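Ticket 361: Footnotes drop out when a book review is exported from Paju
Status: Solved, one follow-up open
Opened: October 27, 2020
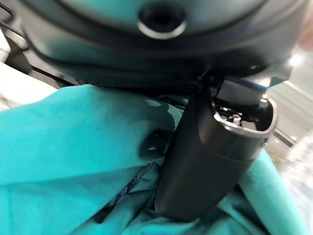
I edit reviews for a small military history newsletter, and I love working in Paju (the side-by-side notes view is such a treat!). The trouble starts on export. My review of a new study of the Korean War armistice talks has 19 footnotes in the editor, but the exported file stops at note 3. The body text is all there. Only the notes vanish.

Tried so far:
- Exported again with tracked changes off. Same result.
- Pasted the whole review into a blank document. Same result, and I lost my italics too.
- Cut the review down to the first 800 words. All the notes in that part came through — very encouraging!

Reply from Paju support
Great detective work on the short version, thank you! Please look at note 4. Does it hold a citation brought in from Zellmont?

Reply from reporter
Yes! It's an archive citation with box and folder numbers, and there's a stray line break between the box and the folder. I'd never have spotted it. I deleted the break, exported again, and every note is back in order, right down to the long one where I argue with the author about prisoner exchange. So happy!

Reply from Paju support
Wonderful news. The export reads that break as the end of the notes section. We've logged it as a bug, and a fix is planned for November. Until then, turn on "Clean citations" before you import from Zellmont.

Reply from reporter
Will do. One leftover question — does the same setting work for citations from Tavow? Our next issue has a review essay on blockade runners, and nearly all its sources are in there.

Follow-up: Tavow import, waiting on test file from reporter.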